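Fixing the grasp labels in Fada

Mon 28 October

Most of last week went into a part of our tooling I had been avoiding since August: the code that decides when a grasp starts and when it ends. It lives in Fada, the small package we use to cut long hand-held gripper recordings into short clips before training. The policy itself is called Iletti, and it only ever sees what Fada gives it.

The old rule was simple. If the opening of the fingers dropped below a threshold and stayed there for 8 frames, that was a grasp. When it went back above the threshold, that was a release. It worked well on blocks and cups, and those were all we had when I wrote it.

It works badly on soft things. A snack packet is so thin at the corner that the fingers are nearly closed when they touch it. A plush toy is the opposite. The fingers stop early, then keep creeping inward as the stuffing gives way, and the rule fires late or twice. I went through 2415 clips with the old labels and sorted them by how long the labeled grasp lasted. The short end of that list was nearly all packets.

Box clips are the other weak spot. The walls hide the fingers from anything mounted off to the side, so the view from the gripper has to carry most of the work.

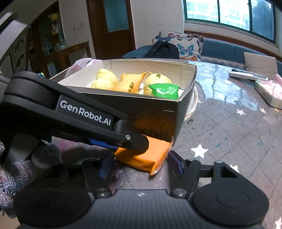
Orange packet pinched under the upper fingertip, with the plush toys and a green packet in the box.

The new version doesn't look at the opening alone. It takes the speed of the fingers, the opening, and a contact score from a small image model that looks only at a crop near the pads. Two of the 3 have to agree before a grasp starts. For a release I ask for the same thing plus a short wait, and that got rid of most of the double labels on plush.

The contact model was the slow part. My first one learned that a bright color between the pads meant contact, so it was happy to call a grasp any time a toy was behind the fingers. I added clips where the fingers pass over an object without closing, and the score calmed down after that.

I also moved the replay viewer over to Entili so the signals and the video share one timeline. Before this I kept 2 windows open and lined them up by hand, badly.

Still open: clips that begin with something already in the fingers. Right now Fada throws them away, and that is more than I would like to lose. Trekmont, our lab machine, is relabeling the full set tonight. After that I'll retrain Iletti on the same split as before and compare.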